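A Day Out at the Ristow Lumber Mill

4 min read

My sister-in-law had been after us to come up to Durkport for years, and when she mentioned that the Ristow mill was throwing its gates open to the public on 8 August 2018, I said yes before she got to the end of the sentence. I grew up with a father who saved every offcut he ever made (they're still in my mother's garage, and she still steps over them), so a whole day of walking around piles of boards sounded like heaven to me. My husband packed a book, just in case. He never opened it!

Getting there and getting in

Durkport is a longer drive than it looks on the map, mostly on account of the road along the river, which bends every time you get up to speed. We left at seven and stopped once for coffee and a very good cinnamon roll in Plasstead, at the bakery across from the post office. If you go, get there before the church crowd or whatever crowd it was that came in behind us.

Parking at the mill was in the hayfield on the north side. It had rained in the night and the ground was soft, so wear real shoes. Tickets were free but you had to sign in, and they gave each of us a paper wristband and a pair of foam earplugs, and a pencil with the mill's name on it that I'm using right now for my grocery lists.

The log yard

Our guide for the morning was Herman Sumampouw, who started at Ristow stacking boards one February straight out of school and now runs the drying kilns. He had a wonderful slow way of talking and he let the children ask everything they wanted to, including whether anybody had ever found treasure inside a tree. (A horseshoe, once, and a great many nails.)

The logs come in from hill farms and woodlots on the Lougher side of the valley, mostly hard maple and ash, with some cherry and walnut when they can get it. They sit under sprinklers in summer so the ends don't split. I had driven past log piles being watered my whole life and assumed somebody had left the sprinkler on. Herman showed us a maple butt with 106 rings, and we all stood there working out what our great-grandparents were doing when it was a seedling.

The saw itself was running for a short demonstration, and yes, you want the earplugs. What surprised me was how much of the job is looking. The sawyer turns each log and studies it before he makes the first cut, and then he may change his mind after the second. My father would have loved that man.

The kilns

I expected to be bored by the kilns and they ended up being my favorite stop. They're big plain sheds, and you walk up to the door and the smell comes out at you, sweet and a bit like toast. A load of inch-thick maple goes in after months outdoors under a roof, and then it's brought down to dryness very gently. Herman has a notebook for every load going back years, and the one he had under his arm was for load 1019. He told us he'd ruined almost 80 boards in his first season by hurrying, and his boss made him stack every one of them on the firewood pile by hand.

Tops and benches

After lunch we had the talk on butcher block, which was the part I'd come for, as we've been arguing about kitchen counters since Christmas. The boards are ripped into narrow strips, and the strips are turned and shuffled until somebody likes the look of them, and then glued side by side and clamped overnight. You can ask for strips sorted by color if you want an even top. I like them mixed, with the dark ones landing wherever they land, and my husband likes them all the same, so we're no further along than we were at Christmas.
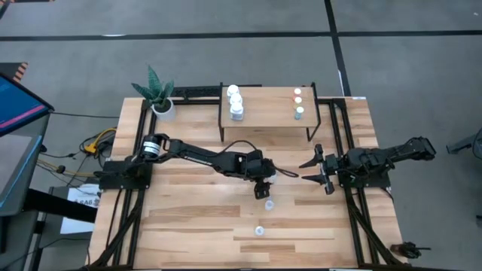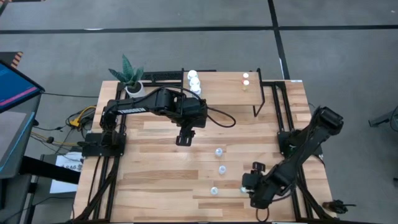

Light butcher block with darker strips running through it, which is my side of the argument.

For care they recommend plain mineral oil, a good soaking coat once a week for the first month and then whenever it looks thirsty. Scratches can be sanded out and oiled over, and you shouldn't let a wet dishcloth sit on it, which rules out our entire household.

Lunch, and a few practical things

I should have put lunch in its proper place but I got carried away about counters. It was pulled pork or a bean chili, served out of the old planing shed, with picnic tables outside and one good shade tree that filled up early. Bring cash. The pie table was run by the high school band and the peach was gone by noon.

The full tour took us 90 minutes, a bit longer with the children's questions. Strollers will manage everything except the log yard. There's a bin of offcuts by the gate where you can fill a bag for a small donation, and I came home with cherry, ash and one lovely piece of walnut that I have no plan for whatsoever. It's in the garage.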